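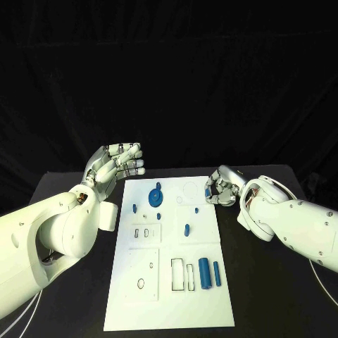

Two arms, one board and a lot of blue parts at Plikison.

Hi, and welcome to Plikison! We're a small parts assembly shop, and for years I did the fiddly stuff by hand – pegs, pins, discs, all day long. My wrists still remember it. Now the robots take on more of the repeat work, and I spend my shifts setting up boards, checking fits and teaching new folks how to do the same (which I like a whole lot better!). We started with 2 benches one July and everyone on the floor got a say in which jobs to hand over first.

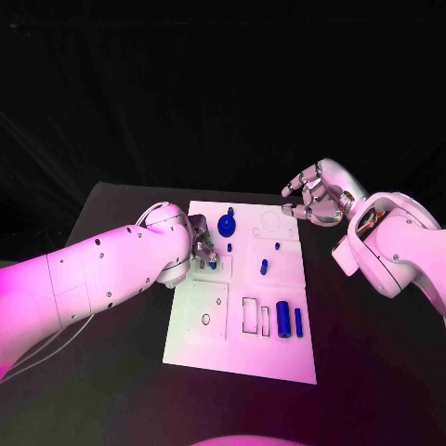

Flurkier from the night shift sees it a little differently: the arms are fine, but the hours of training should have come before the machines, and people on nights got theirs last. Fair point. We've moved those sessions into paid time for every shift now, and the next batch starts with nights. Want to see the floor for yourself? Drop by the front desk and ask for a tour.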